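Home | Browse | Household | Textiles | Random page | Log in

Table runner

Page last changed September 24, 2022

A table runner is a long, narrow strip of cloth laid along the middle of a table, or sometimes across it. I've looked after this page on the Plulwood household wiki for a good while now, and I still get asked whether it's the same thing as a tablecloth. It isn't! A tablecloth covers the whole top and usually hangs down on every side, while a runner leaves plenty of table showing (and is a lot less bother to iron).

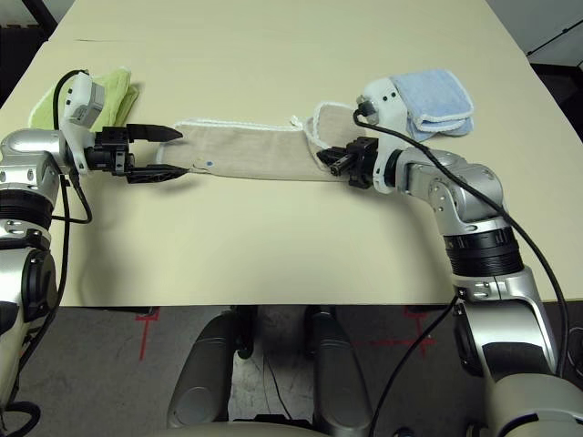
Size and shape

Most people want a runner that hangs over each end a little, so you measure the table and add the drop twice. I like a drop of a hand's length, but my aunt's generation went for much more, nearly to the chair seats. For a table 2000 mm long you can go up to a runner of 3000 mm if you're after that grand, trailing look — just watch small children and cats. For width, a third of the table is the usual advice. I go narrower when there are big plates to fit in.

The ends can be square, pointed or rounded. Pointed ones often have a tassel, which I've never got on with as they end up in the hoover.

Cloth

Linen and cotton are the everyday choices. Linen creases if you so much as look at it, but it lies flat and heavy once pressed and it gets nicer with age. Cotton is cheaper and comes in every colour going. Polyester blends wash well and dry quickly, though candle wax is a pain to get out of them, and a hot iron can leave a shiny patch that stays for good. Hessian had a big moment at weddings and sheds bits everywhere.

Plain, undyed cloth goes with nearly anything. Patterned ones look lovely in the shop and then fight with your crockery, so take a plate along with you (I do, and I don't care who stares).

Names and patterns

You'll see "runner", "table scarf" and "centre cloth" in older sewing books, all more or less meaning the same. A "dresser scarf" is a shorter one made for a chest of drawers. Round here the word "streamer" was used too, but I've only found it in the Widgate market leaflets, so take that with a pinch of salt.

Of the home sewing patterns, Zinchenko 3027 is the one I'd give a beginner: straight sides, mitred corners and no lining. Nikero 3409 is lined and has pointed ends, and the instructions for turning the points are dreadful. Clip the seam close and poke it out with a knitting needle.

Washing and keeping

Shake it outside first. Wash it cool with similar colours, pull it straight while it's damp and iron it on the wrong side. I roll mine round a cardboard tube for storage, and the Christmas ones come out again at the end of November.

See also: Placemat, Tablecloth, Tray cloth, Mitred corner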